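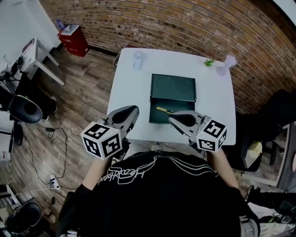 Desk drawers for a shared table, what do you use?

Home > Workspaces > Storage and small furniture

Hülya Ekinci
Posts: 726

We have a square white table in the back room that gets used by different people through the day. It has no drawers of its own, so pens and odds and ends live on top and get pushed about. At the moment there is a dark green box with a drawer in the middle of the table, two small desk fans and a little artificial plant. The green box does its job but the drawer is shallow and I want something with more room in it for the same footprint.

What I'm after:

- sits on the table, no screws or clamps
- no deeper than 400 mm
- drawer that doesn't fall out when you pull it too far
- under £20 if possible

I've looked at the Simetti two-drawer and the Tustach. The Simetti is nicer to look at but I can't find the inside measurements anywhere. Has anyone got one they could measure?

Re: Desk drawers for a shared table

gantryroad
Posts: 88

I have the Tustach. No stop on the drawer. Mine has been on the floor more than once with everything in it. You can stick a bit of felt at the back of the runner and it helps, but you shouldn't have to do that with a new one.

Can't help with the Simetti.

Re: Desk drawers for a shared table

Brian Makokha
Posts: 312

Simetti two-drawer, inside of each drawer is 11 cm front to back less than the outside. They waste a lot at the rear. A 30 cm ruler won't go in mine flat, it has to lie corner to corner and then nothing else fits round it.

Before you buy anything I'd ask whether it needs to be on the table at all. You've got a box, two fans and a plant on a table people are meant to work at. That is a lot of stuff on a small square top. I'd put the drawers on the floor on castors, or get a narrow trolley and park it next to the table.

Re: Desk drawers for a shared table

Hülya Ekinci
Posts: 726

Thanks both. The ruler is a fair point. Ours is a longish thin thing as well and it has to fit.

Brian, I tried a trolley last winter. It was fine for a fortnight and then it migrated to the other end of the building. The floor is planks and it rolled whenever anyone knocked it. The reason I like a box on the table is that it stays on the table.

I'm not moving the fans. It gets stuffy in there.

Re: Desk drawers for a shared table

pell_mell
Posts: 41

Agree with Hülya on trolleys. They walk.

Disagree about two fans though. Put one decent fan on a shelf or on the wall and you get half your table edge back. Small desk fans mostly blow paper about. What's the room like?

Re: Desk drawers for a shared table

Hülya Ekinci
Posts: 726

Long room, white ceiling, red-brown brick down one side with plain painted wall over it. There's a fluorescent tube, a pair of white pipes along the ceiling and an air conditioning unit, but that's well down the room and I wouldn't say it does much for our end. The red cabinet against the bricks is the only proper storage near us and things tend to get left on top of it, water bottles mostly. The other table is a white folding one with thin legs, so I wouldn't load that up with anything heavy.

No shelf for a fan where we'd want it, and I'm not drilling the brick. The landlord had plenty to say the last time somebody did.

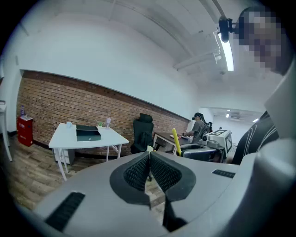 Re: Desk drawers for a shared table

Brian Makokha
Posts: 312

Right, if the brick is out then so is my next suggestion, which was a wall rail.

What's in the red cabinet? If half of it is old paperwork you could clear one shelf and keep the pens and rulers in a tray in there. People take the tray out, use it, put it back. Costs nothing.

Re: Desk drawers for a shared table

gantryroad
Posts: 88

People do not put the tray back. We did this for a year.

Re: Desk drawers for a shared table

Brian Makokha
Posts: 312

Ours do. Label on the tray, label on the shelf.

Re: Desk drawers for a shared table

pell_mell
Posts: 41

Have you looked at Šimko? They do a single drawer unit with a flat top and it is taller than most, so you'd get the depth you want. Proper stop on the runner. I paid a bit over your budget in February but they do seconds with scuffed lids for less. Get one with a flat lid if you can, then you can stand the plant on it and that's one less thing on the table.

Zornetti make something similar but the handle sticks out a long way and catches your sleeve. I sent mine back.

Re: Desk drawers for a shared table

Hülya Ekinci
Posts: 726

Hadn't heard of the Šimko. Just looked, and the inside length is on the page for once. The ruler would fit. Scuffed lid is no problem.

I'll ask about clearing a shelf in the cabinet too, for the spare stuff. The everyday things are staying in a drawer on the table.

Re: Desk drawers for a shared table

gantryroad
Posts: 88

If you get it can you say whether the feet are rubber? Mine slides every time I pull the drawer and I end up holding the box with the other hand.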